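Toàn Trương wrote:
> Does the Letix practice note let the arm stay powered
> while someone is working at the chassis? Section 5 reads
> either way to me.

It does, at reduced speed. The finger may touch cage metal but must keep clear of drive connectors.

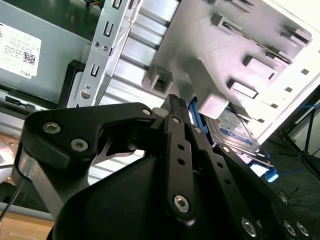
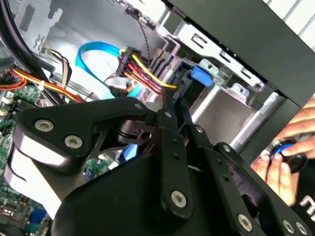
Randommont, November 16, 2019

The second picture, with a hand beside the gripper's long link, is the case section 5 has to cover. I propose: "No commanded motion while a hand is within 600 mm of any link." Objections to the list, please.

Diễm Lâm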